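Trirkilier restocking project - fault report
Group: Jasmina Petek, Zixuan Pan
Last updated December

1. What we were doing

Task was shelf restocking with the humanoid. Pick a snack canister, put it on the lower shelf in line with the others. Grasp planner is Nepia, arm control runs on Kendus. Worked fine in simulation, 1,109 grasps with no drops. Real shelf was another story.

2. What went wrong

Run 16. Hand had the canister, arm started the place move, then the arm froze for 200 ms and carried on at full speed. Knuckles hit the shelf post. Canister dropped, dent in the lid, no damage to the hand that we could find. Jasmina hit the stop button a bit late, she was stood on the wrong side of the unit.

3. Cause

Took us two days. The log shows Kendus missing a batch of position updates, then trying to catch up all at once. No speed limit on the catch up, we had assumed there was one. Also the shelf post was missing from the collision model. We only measured the shelves and back panel, so teh planner thought that space was free. Our mistake.

4. Fixes

Speed capped after any missed update. Post added to the model with a margin. Stop button now held by someone with a clear veiw of the right arm. Repeat runs use the purple canister, gripped round its lower middle, yellow lid tilted up.

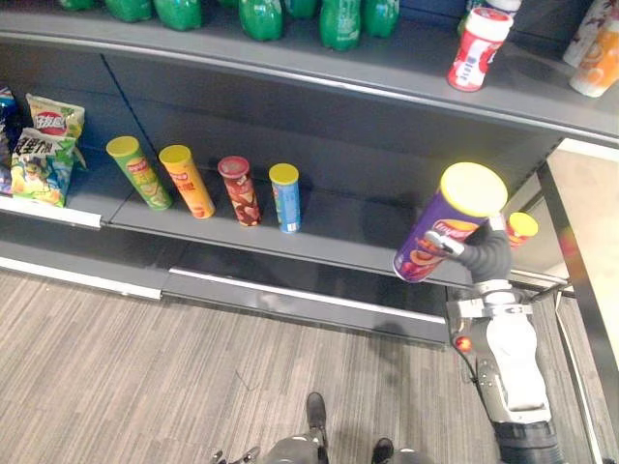 5. Still to do

90 more runs before we hand in. Zixuan is checking if the missed updates come from the network or the Pluvetti driver. Tilt at release not looked at yet. Risk assessment needs redoing with the post included, Jasmina has the form.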